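Workshop notebook, Tuesday, November
Written by: bench 2, lamp repair
Print this entry | E-mail this entry

Morning

Started at 9:15 with the Tolura floor lamp, the one with the bad smell when it is on. I opened the socket and found the insulation brown and hard near the screw. The wire did not break when I bent it, but small pieces of the covering fell off in my hand. I cut back 15 cm until I had clean copper and put on a new socket from the Diltard box. Continuity is good on both lines. Polarity was wrong before, now it is correct: neutral to the shell, hot to the center contact.

Note for colleagues: the Diltard sockets have a shorter thread than the old ones. If the nipple in the lamp is long, it will touch the bottom of the cap and the socket stays loose. Cut the nipple or add one more washer. I added a washer.

Cords

I am still not decided about braided cord. It looks nice and the customers ask for it, but the braid opens at the end as soon as it is cut. Today I tried three ways. Tape works but it is ugly inside the cap. Heat shrink is best if the tube is tight enough. Glue I will not do again, it went inside the strands and I had to cut the end and begin from zero.

I also want to write down the rule for the strain relief, as we do not all make it the same. Underwriter's knot in every socket where it fits. In the small Pramanik caps it does not fit, so there we use the clamp with the screw, and pull by hand before closing.

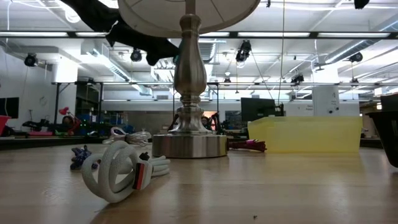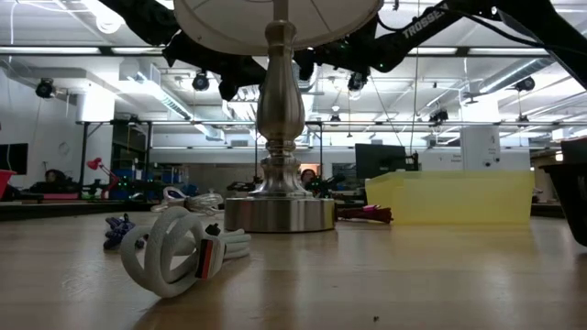
Table lamp with silver metal base and white fabric shade.

Afternoon

1. Ordered 50 bushings and 11 rotary switches from Vivorov. They had no brass color, so I took nickel.
2. Insulation test on the Tolura lamp again after lunch. Passed.
3. The small drill press makes noise at 900 rpm and is quiet when slower. I think it is the belt. I did not open it today.
4. The drawer with the ring terminals was mixed again. Please put the blue ones back in the left side.

Open questions

Do we replace the plug every time we replace the cord, or only when it is damaged? I replaced it today and wrote it on the ticket. Also the label printer needs a new roll before Friday's pickup.

Contact the workshop | Copyright, all rights reserved | Back to top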